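Search this site Enter keywords
6 min read
15 shares 5 comments

Fit, clearance and the shelf life of a wooden toy drawing

Diệp Trình writes dimensional specifications for Mallier, a small firm that draws up plans for children's toys and sells them to workshops. Her current work is a revision of the Lindsay series, a set of plans for shape sorters, peg boards and stacking pieces. The revision is due in July. We spoke about tolerances, wood movement and the way drawings go wrong after they leave the office.
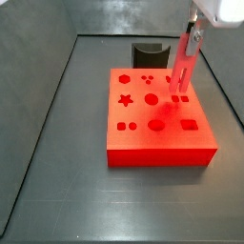
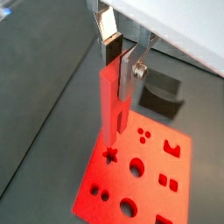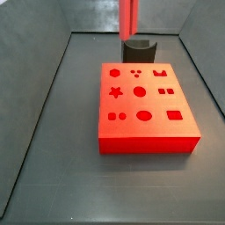 What does a tolerance on a toy drawing control?

It controls how far a finished part may depart from its stated size and still be accepted. On a shape sorter there are two such limits for every shape, one for the piece and one for the hole, and the gap left between them in the worst case is what the child's hand has to deal with.

Trình began in furniture hardware, where she checked drawer runners against drawings. She describes the change to toys as smaller than people expect. "The arithmetic is the same. You have a largest piece and a smallest hole, and you subtract. If the answer is negative, some of your customers will receive a piece that does not go in." What differs, she says, is the range of acceptable answers. A drawer runner with too much play rattles. A sorter with too much play lets the wrong shape through, and then the toy has lost its function.

The older Lindsay sheets gave one clearance for all shapes. Trình has replaced this with a separate value for each outline. A round peg can be turned to any angle and still enter, so only its diameter matters. A square one has to be lined up, and a small error in rotation takes up part of the gap. A hexagon falls between the two. "A narrow rectangle is the worst of the common ones," she says. "The long side magnifies any twist. If you give it the same clearance as a circle, it feels tight even when it measures correctly."

She also objects to sharp internal corners. A rotating cutter leaves a radius, and if the drawing does not mention it, the workshop has to decide what to do. One will square the corner with a chisel. Another will round the piece to match. Both are reasonable, but the two workshops will then be making different toys from one sheet. The revised drawings state the radius on the hole and a slightly larger one on the piece.

Wood is treated separately from plastic throughout the revision. Across the grain, a board changes width with the humidity of the room, and along the grain it hardly changes. Trình asks workshops to condition stock before machining it and to write the moisture reading on the job card. Compliance is mixed. "I get cards back with the box empty. I get cards with a tick in it. A tick is not a moisture reading."

For finish, she specifies the size after coating. Paint adds thickness to the piece and takes width from the hole, so each coat is counted twice on each side of the shape. A workshop in Plumlow once followed the bare-wood dimensions of an earlier sheet, then applied an extra coat of Flamside enamel for appearance. The pieces had passed inspection before painting. Afterward the squares had to be pushed in with the heel of the hand, and the batch was sanded back and coated again.

Gauges take up much of her correspondence. She prefers a plain go/no-go pair to a caliper for production checks. A caliper gives a number, and the number depends on how hard the operator squeezes. A gauge either enters or it does not. Each new sheet therefore includes a drawing for its own gauges, with a note on when to discard them. Hardwood gauges are permitted for short runs only.

The file system has been revised too. Sheets used to be named by product, which meant that a corrected sheet and its predecessor could carry the same title. They now carry a number and a revision letter. The sheet for the basic sorter is 2081, and it has reached revision F. Trình has asked customers to destroy earlier letters, although she does not expect all of them to do it. "Someone will have revision B pinned over a bench for years. I put the letter in large type so that when they call me, they can at least read it out."

The stacking pieces are still unfinished. She is waiting for test parts from two workshops before fixing the spigot length, and the peg board sheet will go out first.

5 comments Share this article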